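3.2 Storage of Returned Seed Packets

Households taking part in the Petchrat seed exchange returned their unused packets at the end of the growing season. We recorded 2,648 packets handed out and 2,069 returned. Sorting took place at the Jutum site under the direction of Sombat Khunthong.
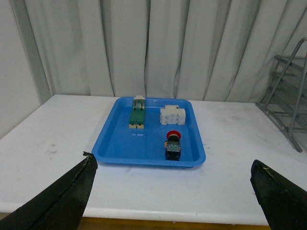
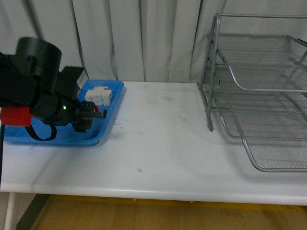 Figure 3. Blue plastic tray on a white tabletop, two views.

Packets were grouped by crop and then by the village named on the label. Labels that could not be read were set aside and left out of the counts in Section 4. Each group was kept in a shallow tray of the type in Figure 3, as deeper boxes had bent the packets at the bottom in the previous season. The blue plastic also made it easier to spot spilled seed from pale crops such as squash. Trays were stored on open shelves for 24 days before germination testing began.

Moisture was checked in three packets from each group. Bean seed had taken up more moisture than squash seed in most villages, and the difference was largest where packets had been kept in kitchens. Families who used glass jars returned drier seed, but there were too few of them for a separate test.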